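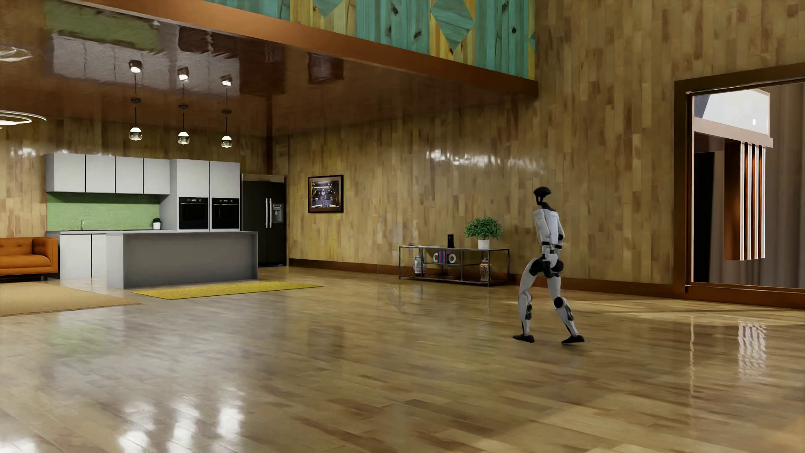
The Doorway Rule

I had the desk by the radiator that November, and I was on walking. Two of us were on walking. The rest of the room was on hands.

Skunudent tested house robots for other firms before they were let into real houses. The one I had was called the Carbone, and it was white with black at the joints, and it had no trouble at all with floors. It spent its days inside Elden, our name for the made-up house on the screens. Elden had a shiny plank floor, an open kitchen with a grey island, an orange sofa, a yellow runner and a wide doorway with a curtain on the far side. I knew it better than my own flat. I knew which cupboards had nothing modelled behind the doors.

The rules came from Draserside, who had written them for the whole trade, in a grey binder and later in a file that was harder to read than the binder. Most were plain enough. Keep off trailing cloth. Both feet down before you turn on the spot. Arms at your sides when you pass furniture. Rule 268 said a walker must slow down on a floor that reflects, and I spent a good part of the summer on that one, as Elden reflected everything.

Rule 301 was the doorway rule. A walker coming to an open doorway must stop one full pace short of it, wait two seconds, and only then go through. It had to do this every time, whether or not anyone was in the next room.

The Carbone did not like rule 301. I know it didn't like or dislike anything, but that was how we talked. Its makers had taught it to look ahead, and if it could tell the next room was clear it went straight in. It was smooth and quick. On the screen it looked like someone going to see who was at the door.

Run 3205 was the first I marked as a fail. It set off from beside the kitchen, passed the console table with its arms down, kept to bare boards, slowed for the shine and walked through the doorway without a break in its step. The next room was empty. The score sheet had a box for each rule and I put a cross in one box and ticks in all the others.

The makers rang that afternoon. They were polite. They said the rule was meant for machines that couldn't see round corners, and theirs very nearly could. They asked what harm had been done in run 3205.

I said none.

"Then what did it fail?"

"Rule 301," I said.

They sent a paper. I read it on the bus and thought it was a good one. I took it to my supervisor, who read the first page standing up and asked if I had ever lived with someone who walked quietly.

I said my dad did. He was a night porter and he never got out of the way of it. You'd be filling the kettle and he would be next to you.

"And what did you do?"

"Dropped things, mostly."

"Did he ever hurt you?"

"No."

She gave me back the paper and went to her meeting.

I put a person in Elden after that. It was only the standard figure, the one with no face, and I stood it in the next room with its back to the doorway and a cup in its hand. Then I ran the Carbone with the rule switched off, over and over, and watched from where the figure would have been if it had turned round. The Carbone never touched it. It always gave the right amount of room. I had the sound on, which we didn't usually bother with, and its flat black soles made very little noise.

Then I ran it with the stop. It came up to the doorway, stood there and waited, and after two seconds it came in. It looked a bit foolish. It looked like a guest.

I wrote to the makers that the fail would stand and that I would be glad to test again once the stop was in. I added a note to Draserside asking if they would say in the binder why the rule was there, and got a printed card thanking me for my interest.

The stop went in before Christmas. Run 3566 was the one I signed. I ate my sandwich while it played through, and when the Carbone reached the doorway and stood still I found I had stopped chewing. It went through. I ticked the box, and moved on to stairs.

My dad came to stay that weekend. I had him cough on the landing.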